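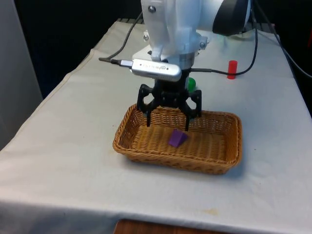 One arm, one basket, one purple block.

Tâm Ninh
July 10, 2020

My sister asked if she should hold off on cleaning the playroom until the robots get here. Thread.

1/ I write about home automation for a living, so relatives assume I have a release date. I have a vacuum from Plekier that cost me $300 and is afraid of the bath mat.

2/ The chore people want most is the dullest one: pick up the thing, put it where it goes. Toys in the basket, cups in the sink. My nephew can do it at age four, in theory.

3/ For a machine it's a pile of small problems. Where is the block? Which way is it lying? Is that the rim of the basket or the thing I'm supposed to grab? A ball and a wedge want two different grips, and a thin plastic cup wants manners.

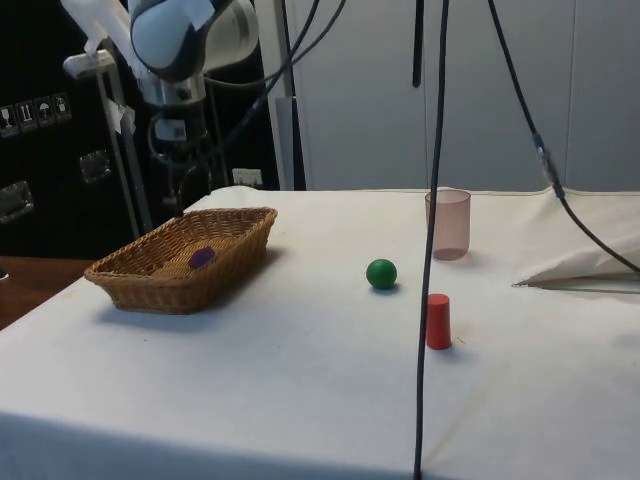 4/ "But factories have done this for decades"

Sort of. I spent a day last October at the Dramcombe plant, where a line moves 1136 jars an hour and never fumbles. Every jar is the same jar, in the same spot. Turn one on its side and a man named Jekell walks over with a stick.

5/ Your living room is all jars on their sides.

6/ Also, cloth. Tablecloths wrinkle, towels slump into a new shape every time you look away. I'd give laundry folding a good long while – longer than the brochures do. 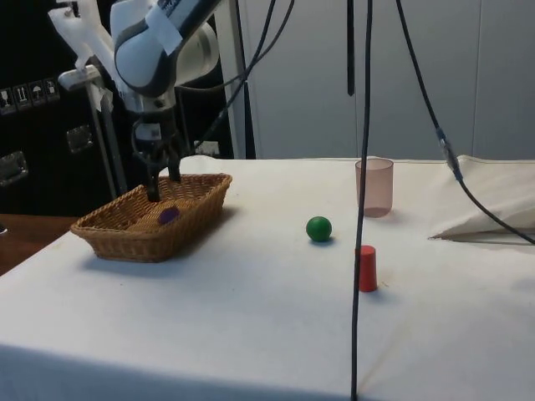

Still to tidy: green ball, red thing, pink cup. Take your time.

7/ Money. Hjaltested quoted me more than $3000 for a gripper. That's the hand. Arm sold separately, patience not included. For that I could pay my nephew in quarters until he leaves for college.

8/ So can machines do chores yet? On the shop floor, yes, if you set the floor up to suit them. At home they can do floors, dishes (you load, you unload, it takes the credit) and 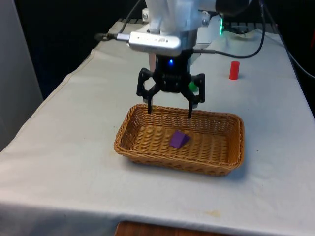

maybe one toy at a time, on a table, with good light and an engineer close by. I'd still call that progress. Two fingers and a wicker basket is a fair place to start.

9/ I told my sister to clean the playroom. She has muted me.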